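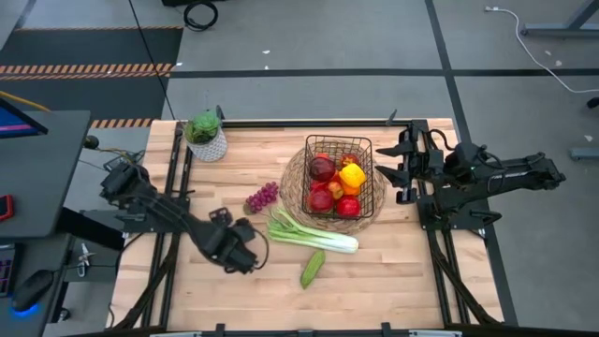 The wooden tabletop, with vegetables and a basket

EICHHORN ROAD ALLOTMENTS AND SHARED KITCHEN
Minutes of the members' meeting, Tuesday, April 2, 2024

In the chair: Ekrem Gökçe
Present: 12 members. Apologies received from plots 4 and 31.

1. Minutes of the last meeting
Agreed and signed. The word "hosepipe" in item 6 was changed to "standpipe".

2. Water
The lower standpipe is still dripping. Neletell have quoted £329 to replace the tap and the first length of pipe. A member asked whether the whole run to the gate should be done at the same time. The chair said the money was not there this year. Quote accepted, all in favour. The water will be off for one morning while the work is done and a notice will go on the gate beforehand.

3. Paths
The path between plots 9 and 17 is too narrow for a barrow in two places. Both plot holders have been written to. One has moved the edging back. The other has asked for the path to be measured from the old plan, and the chair will bring the plan down.

4. Surplus vegetables
Last year's surplus went to the kitchen on Saturdays only and a lot of courgettes were left over. It was suggested that produce be taken in on Wednesdays as well from June. Agreed as a trial until the end of September. Members are asked to knock the soil off roots before bringing them in and to label anything unusual. Marrows by arrangement.

5. Kitchen charges
Hire stays at £90 for a full day. Plot holders may use the kitchen free for up to 2 hours a month, booked in advance. A request from Kekico to hire it every Friday was discussed. Members felt this would leave too little time for preserving in late summer. The chair will offer them alternate Fridays.

6. Seed order
The Ekus order closes at the end of the month. Seed potatoes have come and are in the shed. Please take only your own bag.

7. Any other business
Bonfires: the rule is after dusk only. There has been one complaint from the houses.
The shed padlock code has been changed. Ask the chair.

The next meeting will be held in September, date to be put on the gate.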